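Subject: Re: [vosilo-owners] dealer fee on direct orders

> My Vosilo was ordered straight from the factory and the Duman dealership
> still wants 703 dollars for "delivery prep." Do I have to pay it?

I went through this very thing in April! Mine came through Duman too, and I asked them to show me where the fee was in my order papers. They couldn't, so off it came. Read your contract first though, since a few of us signed the older one (page 3, tiny print) and that one does allow it.

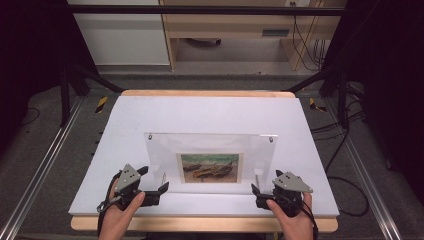 Boat painting in its clear stand

What bugs me is that the state makes the car go through a dealer at all. They had mine for one afternoon and I doubt they did more than wash it.

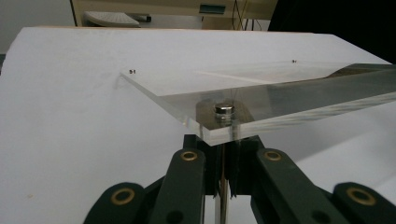
Anyway, write to the licensing office and attach the invoice. Someo owners got nearly 88 dollars each back that way last year, so it's worth a stamp.
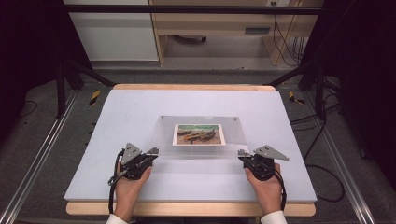
The boats again, lying flat on the board

Let us know how you make out!

3 comments
88 shares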